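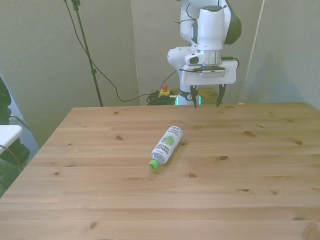
# Bottles and Closures: Bench Gallery

Jun 20, 2020

This page collects notes on single-serve drink bottles with screw caps, as handled on a plain wooden table. The subject is the container: body, label, neck and cap. Contents are mentioned only where they affect handling. The notes were first kept as a loose sheet at the Quintela workroom and moved here when the sheet ran out of space.

The opening picture has one bottle, lying on its side and set diagonally on a light-colored table. The label reads HARMLESS HARVEST in black on a mostly white wrapper, with smaller dark text around the name and a green illustration near the upper part. The screw cap is bright lime green. Clear plastic shows at the neck, where the label stops.

## Resting position

A round bottle laid on its side has one degree of freedom that matters: it rolls across its long axis. Along the axis it stays put. On a level table a small push is enough to start it, and a full bottle takes longer to stop than an empty one. We log the angle of the long axis to the table edge and the direction the cap points. Both are read before the bottle is touched.

A bottle at an angle to the table edge is harder to square up by eye than one set parallel or straight on. For shelf work, turn it parallel first, then lift.

## Label

Wrapper labels cover most of the body and hide the fill line. Where the wrapper ends short of the cap, the uncovered band is the only place to check the plastic itself for scuffs or haze. Wipe that band before inspection.

Large print is the fastest way to tell which way a bottle is lying. The smaller lines are no use at arm's length and should be read with the bottle in hand. We copy the brand name in full, in capitals if printed that way, and leave the rest for the detail card.

## Cap

A cap in a strong color separates well from pale wood and from a white label, and gives a clear reference for the front end of the bottle. Pale or clear caps do not. Under the old Gramex lamps we misread the direction of clear-capped bottles often enough that the lamps were replaced in November.

Cap condition is entered as one of 2 codes: seated or not seated. Cross-threaded caps go under the second code — a separate code was tried and dropped.

## Table surface

Bare wood, light finish. Dark tables hide spills and were taken out of use. The present top is wiped with a damp cloth between groups and dried before the next bottle goes down, as a wet patch makes a bottle slide when it should roll.

No mat is used. Ribbed mats stop rolling completely, which is convenient in storage and a nuisance when the rolling is what you want to look at.

## Sorting and storage

Bottles are sorted by volume, then by cap diameter. The small group starts at 300 ml. Anything taller than the shelf spacing is stored flat, caps toward the aisle, in Wetavon trays. Each tray has a fixed divider; the removable kind worked loose.

- Trays in use: 17
- Catalog entries to date: 805
- Entries with a complete label record: almost all
- Tray labels: Bratetti card stock, pencil only

Ink on the tray cards smears when a bottle sweats, so ink cards are being rewritten as the trays come up for cleaning.

## Corrections

Entries made before the lamp change may have the cap direction reversed for clear caps. Colored caps are not affected. If an older entry disagrees with the picture filed beside it, follow the picture and mark the card.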